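Inspecting woven straps on gripper fingers, tote packing cell
Posted by Eun-ji Oh, 2023-01-29

Our cell places round items into an open canvas tote. Please advise how the finger straps should be inspected between shifts.

Han-gyeol Min
The following order is used at Wondetari.
1. Close the fingers on a round item and confirm that both straps press against its sides. 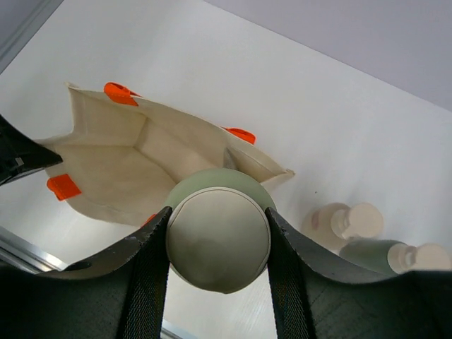

2. Release the item and examine the weave of each strap. Replace them as a pair – never singly.
3. Close the fingertips on a corner of the tote and check that they meet the fabric evenly.
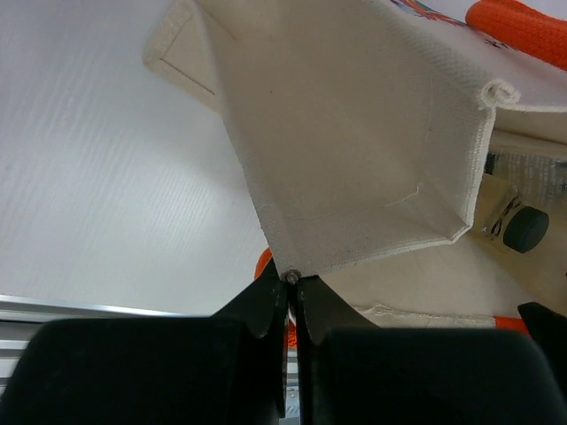 Fingertips closed at the corner of the canvas.

Jong-dae Hwang
We replace ours every August. No problems so far.

Ye-rin Ok
Step 3 should be repeated after any change of fingers. Our log requires 11 closures before the cell is returned to service.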